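Review: The Laler Humane Transport Crate, Second Edition

The Jimine Animal Welfare Trust has completed its assessment of the Laler crate, a folding transport unit sold to shelters and rescue organizations for the movement of medium-sized dogs. The review was led by Eleri Bowen, with veterinary advice from Sanaa Abdel Rahman, and covered five crates in regular use at our intake center.

The crate meets the Trust's standards for ventilation and floor stability. Dogs were able to stand, turn and lie down in a natural position, and the raised lip kept bedding in place during road journeys. The door latch closes securely and can be operated with one hand, although staff wearing thick gloves found the release tab too small.

We have two concerns. The side panels carry sound, and nervous animals were unsettled by traffic noise until a cover was fitted. No cover is supplied. In addition, the manufacturer's cleaning guide does not state how long disinfectant should remain on the hinges, where dirt collects. The Trust raised both matters with Laler in June and was told that a revised guide is in preparation.

The earlier Baptiste crate remains lighter and is easier to carry on stairs, but its floor tray flexes under larger dogs. We can no longer recommend it for journeys of more than an hour.

The Laler crate is approved for use by our partner shelters, on condition that a breathable cover is used at all times on the road.
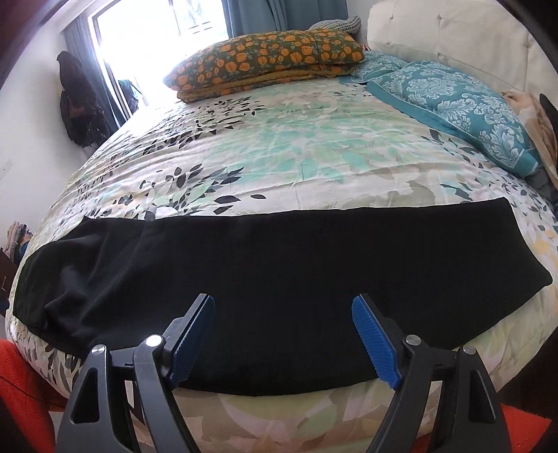 Shelters that already own the first edition may continue to use it, provided the original latch has been replaced.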